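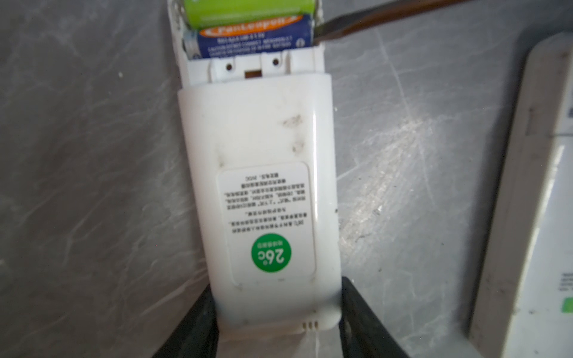
Figure 3. White remote control with its battery compartment open and two batteries inside.

4.2 What participants did with the app before departure

We had expected the weeks before departure to be the quiet part of our study, and we were glad to be wrong about that. Of the 374 students who agreed to let us look at their use of the Onetum app, 171 opened it at least once before they had even signed their learning agreement, and many of them came back several times in the same evening. The checklist was by far the favorite page. Students told us in the interviews that they liked seeing a box turn green (one of them compared it to crossing chores off the list on her grandmother's refrigerator), and that they would sometimes open the app just to look at the boxes they had already finished.

The learning agreement itself was a harder matter. At the Ritden campus the form could be signed on a phone from start to finish, while at Wuyts the host coordinator still asked for a printed copy with a stamp, and students there learned to treat the green box with some suspicion. We heard this so often that we added a question about it to the October survey, and the answers are taken up again in Section 5.

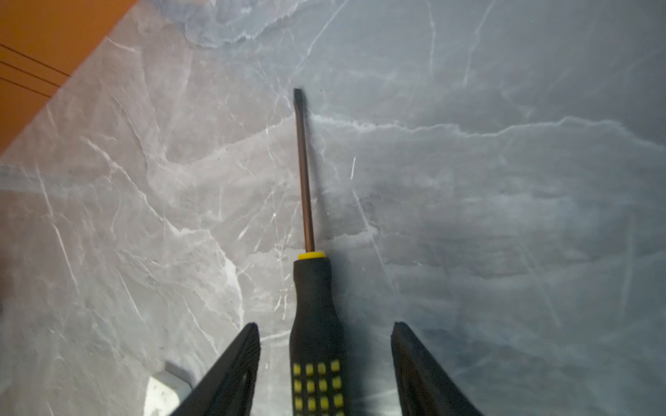

Page last modified: October, 11:13

4.3 Help from other students

A second thing we want to dwell on a little is the message board, which the Skarkomgate project team had at first planned to leave out of the pilot altogether. It stayed in at the request of the sending schools, and we are thankful to them, for it gave us some of the richest material in the whole study! Students who were already abroad answered questions from those who were still packing, and they did so with great patience, even when the same question about rent deposits came up for what must have felt like the hundredth time.

The tone of these answers was often kinder than anything in the official guidance, and a good deal more practical. They covered which bus pass to buy, how long the line at the town hall might be, and whether it was worth bringing a winter coat on the plane or buying one after arrival.

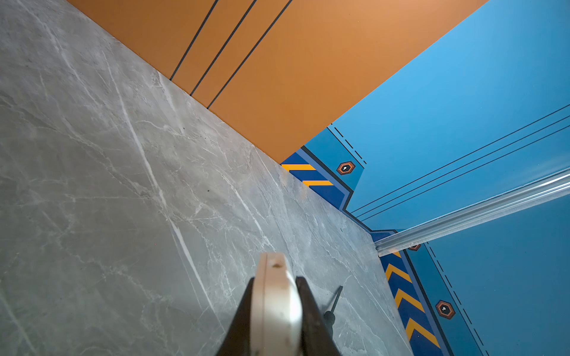
Coordinators read the board too, although they seldom wrote on it. In our group interview with 11 of them, several said that they had rewritten parts of their own welcome letters after seeing what students kept asking one another. We think this kind of quiet borrowing deserves more attention than we can give it in the present paper, and we would be happy to see another team pick it up with a longer period of observation than ours.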